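4.2 Grasp planning on the drive carrier

The Trallurau planner proposes grasps from the wrist view alone. We gave it 700 milliseconds per proposal, a budget it treated as a minimum. Ridged metal proved its chief temptation: to a depth filter, every groove looks like a promising edge.

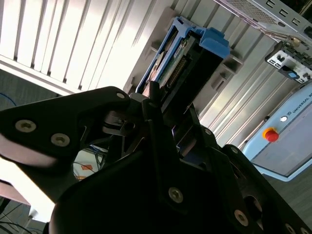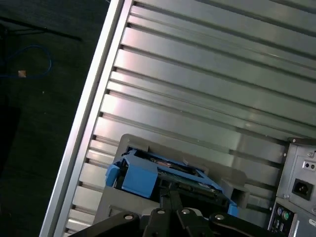
Figure 2. Wrist views of the blue drive carrier and the gripper, with ridged metal behind.

Shona Stubbs, reading a draft of this section, objected that we were blaming the metal for a fault in our scoring, and asked what happened if the edge term was simply switched off. We tried it. Over 200 proposals the planner lost interest in the grooves and took up a new one in its own fingers, so a self-mask from the Polat model was added ahead of scoring. The edge term went back in at a lower weight, which we tuned by hand and will not defend.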